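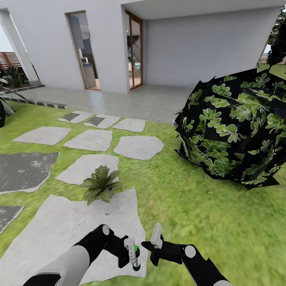

*Garden with stepping stones, lawn beyond.*

# Obstacle course yard check, with my notes

Unit: Wovow obstacle course, 58 feet end to end
Blowers: two Vetine, one at each end
Where: private yard, Mernilow
When: August, walked it at 7 in the morning, kids due at noon

I fill one of these out for every backyard job and I scribble more than the boxes have room for, so the typed version always ends up longer than the form. Marks are **OK**, **FIX** (sorted before anybody climbs on) or **WATCH** (fine now, keep an eye on it all day).

## Getting in

- [x] **Gate wide enough for the dolly – OK.** Just barely! The rolled-up course weighs 400 pounds and does not like to turn corners, so I walked the empty dolly through first and then the real one. Took the gate off its pin for the afternoon and leaned it behind the shed.
- [x] **Path to the setup spot – FIX, done.** One soft patch where the downspout empties. I laid the plywood runners over it and we rolled right across. Please leave the runners down till pickup, I'll want them again going the other way.
- [x] **Truck parked clear of the driveway – OK.** Neighbor asked very nicely and I moved up a car length.

## The ground

- [x] **Slope – OK.** A little fall toward the fence, so I put the exit slide on the low side. If it were any steeper I'd have turned the whole thing around or said no, and I have said no to yards that looked flatter than this one.
- [x] **Sticks, rocks, toys, dog business – FIX, done.** One sprinkler head hiding in the clover, two tent pegs from somebody's campout and a plastic dinosaur. Flagged the sprinkler head and shifted the tarp so it lands outside the footprint.
- [x] **Sprinklers switched off at the timer – FIX, done.** This one was set for the middle of the party. Ask every time. Vinyl gets slick in a hurry and the blower cords are sitting right there in the grass.
- [x] **Buried lines marked before staking – OK.** Flags were already in the lawn from the utility locate. The customer called ahead when I told them to, bless them.
- [x] **Ground tarp flat, edges tucked – OK.** Folded the extra under so no little toes catch on it.

## Room on every side

- [x] **6 feet clear all the way around – OK.** Measured it, didn't eyeball it. The grill had to move and so did the picnic table (heavier than it looks, that table).
- [x] **Nothing hanging overhead – WATCH.** No wires anywhere above us. There's a maple with one long branch that stops short of the finish tower, and it was swaying a bit by mid-morning. I'd like it trimmed before anyone books this yard again.
- [x] **Fence – OK.** Far enough off the entrance end. If kids start using the top rail as a grandstand, get them down.

## Anchors

- [x] **Every anchor point used – OK.** Every single one. I know the middle ones are a pain to reach, but that's where the long units want to fold up like a taco when the wind gets under them.
- [x] **Stakes driven all the way, angled away from the unit – FIX, done.** One by the exit slide stopped short on a root. Pulled it, moved over a hand's width, drove it again and it went in beautifully.
- [x] **Stake caps on – OK.** Bright orange ones. One cap was cracked, so I swapped it out of the spares bag. The spares bag is getting thin, order more.
- [x] **Straps snug, no twists – OK.** Check again after the first hour when the vinyl has warmed up and stretched.

## Blowers and power

- [x] **Intake screens clean – FIX, done.** Grass clippings from the last job, my own fault. Five minutes with a brush.
- [x] **Tubes tied on tight, zippers closed, flaps over the zippers – OK.** The Vetine at the entrance end has a tie that's fraying. It's good for the day, but I put a tag on it so it gets replaced at the shop.
- [x] **GFCI outlets tested – OK.** Pushed the button on both, both clicked off and came back.
- [x] **Each blower on its own circuit – FIX, done.** The two patio outlets share a breaker, and the margarita machine was plugged into one of them! Ran the second blower from the garage. The margarita machine may have the patio.
- [x] **Outdoor cords, no nicks, kept off the walkway – OK.** Klinhom cord covers down where people cross to the bathroom.
- [x] **Sign on both plugs saying do not unplug – OK.** Painter's tape and a fat marker. Grandparents looking for somewhere to charge a phone is how most of my deflations happen.

## The unit itself

- [x] **Seams – WATCH.** Some air comes out through the stitching on purpose and people worry about it, so I told the parents up front. One seam beside the crawl tunnel is whistling more than I'd like. It holds its shape fine and the wall is firm when you lean on it. Patch at the shop.
- [x] **Netting – OK.** No holes big enough for a hand. I tug on all of it, not just the parts I can see.
- [x] **Climbing wall handles – OK.** Hung my weight on every one.
- [x] **Slide liner fastened down – FIX, done.** Hook-and-loop had let go in the bottom corner. Pressed it back down and checked it after a test slide (yes, I go down it, and no, I am not graceful).
- [x] **Landing mats at the way in and the way out – OK.** Pushed up tight so there's no gap.
- [x] **Wiped down and dry – OK.** Dew on the entrance step when I first blew it up, so I toweled that off twice.

## People and rules

- [x] **Grown-up attendant named for the whole party – OK.** One adult at the entrance and one at the exit, swapping out when they want cake. I walked both of them through the rules and had them say the shutdown steps back to me.
- [x] **Two racers in at a time – OK.** They wait until both are off the mat at the end before the next pair goes. This is the rule that slides first once the kids get excited, so be a little bit mean about it.
- [x] **Matched by size – OK.** Big cousins race big cousins. Little ones get their own turn, with nobody large barreling up behind them.
- [x] **Shoes, glasses, earrings, gum, food – WATCH.** Put a laundry basket by the entrance for all of it. Face paint too, by the way – it does not come out of yellow vinyl.
- [x] **No flips, no climbing the outside walls – WATCH.** I saw one boy sizing up the outside wall before we'd even finished inflating. We had a talk.

## Weather

- [x] **Wind meter handed over – OK.** Everybody off and blowers down when it hits 20 mph, gusts included. I don't care if the birthday kid hasn't had a turn yet. Get them out first, *then* cut the air.
- [x] **Lightning or thunder – WATCH.** Clear at setup, with a chance of a storm in the evening. First rumble, everybody goes indoors and you call me.
- [x] **Heat – FIX, done.** Dark vinyl on the slide gets hot enough to sting bare legs by early afternoon. Left a shade canopy over the waiting line and asked them to touch-test the slide with a palm every so often.

## If it starts to sag

I leave this part taped to the blower:

1. Stop the line.
2. Call the kids out calmly, nearest exit, attendant holding the doorway open.
3. Look at the plug, then the tube, then the zipper flaps.
4. Don't let anyone back in till the walls are hard again and you've looked at the anchors.

## Left to do

- Restock stake caps
- New tie for the tagged Vetine tube
- Patch the whistling seam by the crawl tunnel
- Ask the customer about that maple branch
- Give back the dinosaur (it's in my cup holder)

Signed off and handed over at 11. Pickup is at 6, please have the dog inside by then.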